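Changes to Household Water Billing Take Effect in November

Customers of the Trastwood Water District will see a new bill format beginning with the November statement. The board approved the change at its spring meeting, following a review of how usage is measured, recorded and charged across the district's 556 residential accounts on the east side and the larger group of accounts in Foley.

Under the current arrangement, meters are read every second month and the months in between are estimated. Estimates have been a frequent source of complaint. Last year the billing office handled 369 requests for an adjustment, most of them from households whose summer estimate was carried into the fall. From November, every account will be read monthly and estimated bills will be issued only when a meter cannot be reached.

The base charge remains the same. The usage charge will be shown in gallons, with the previous month and the same month of the prior year printed beside it. Customers who pay by automatic transfer do not need to take any action, although the withdrawal date will move from the tenth of the month to the fifteenth.
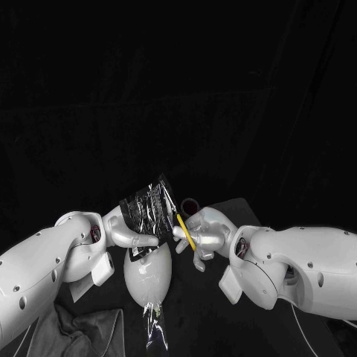
Paper bills will continue to be mailed to all customers who receive them now. Those who prefer to view their bill online may register through the Fluvomis customer portal, using the account number printed in the upper right corner of any recent statement. Account numbers issued before the merger with the Skalinen service area have been extended by two digits - please use the longer number when registering. The older number will still be accepted on checks through the end of winter.

Customers with a private well and a district sewer connection are billed at a flat rate and are not affected by the change in meter reading. There are 186 such accounts. A separate letter has been sent to each of them with the rate for the coming year.

The district also reminds residents that meter lids must be kept clear of soil, parked vehicles and stored materials. Shrubs should be cut back far enough for the lid to be opened fully. Where a lid is cracked or missing, the district will replace it without charge upon request.

Households that expect difficulty in paying a bill may apply for a payment plan of up to six months. Applications are available at the Foley office and by mail. The plan may be used for any past-due balance under $600, and service will not be interrupted while an application is under review. Larger balances are considered individually.

The Foley office is open until 4:30 p.m. on business days. Payments left in the drop box after closing are credited on the next business day.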